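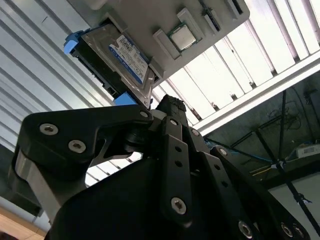 Hard drive in its caddy, with a processor seated in the tray beside it.

Hi! I'm Pushpa Goel, and I'm looking for people who like opening up old desktop computers (or think they might) to come and help me test a set of repair guides. The project is called Orkine, and it's a bunch of plain, step-by-step instructions for swapping the parts that most people are scared to touch — drives, memory, the processor.

I've done these swaps so many times that I can't read my own instructions properly anymore. I skip right over the missing bits! So I need fresh eyes, and fresh hands too.

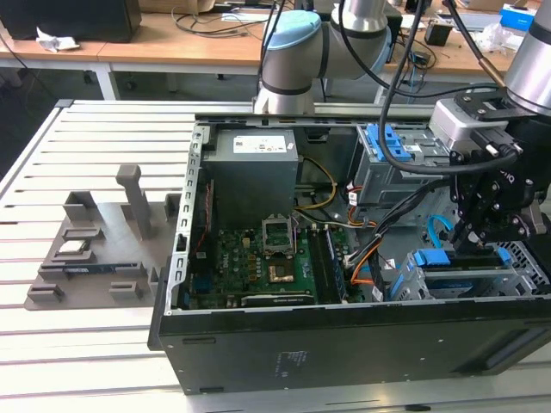 You'd come in for one session of 4 hours and work through a guide at your own pace, while I sit nearby and take notes. I won't be grading you. If you get stuck or annoyed, that's the stuff I want to hear, so please grumble out loud.

You don't need any experience. You do need to be 18 or over, comfortable reading English, and okay with small fiddly latches and screws. If you fix computers for a living, I'd still love to hear from you, but I only have a few spots for pros.
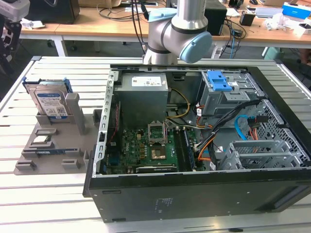

Tower on its side with the panel off and the socket bracket open.

Sessions run through May at the Prinden workshop, and you get $200 for taking part, paid the same day. Lunch is on me (tell me if there's anything you don't eat). Tools and wrist straps are all here, so just wear something with sleeves you can push up. 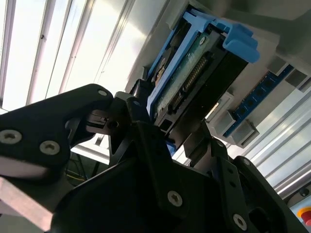 The drive guide is the longest one and the one I've rewritten the most, so if you have a soft spot for storage, say so when you write and I'll put you on it.

To sign up, send me a few lines through the Orkine contact page by 15/05/2021 — your name, the days you're free, and the last thing you took apart, whether or not it went back together. I'll answer everyone, though it may take me a few days.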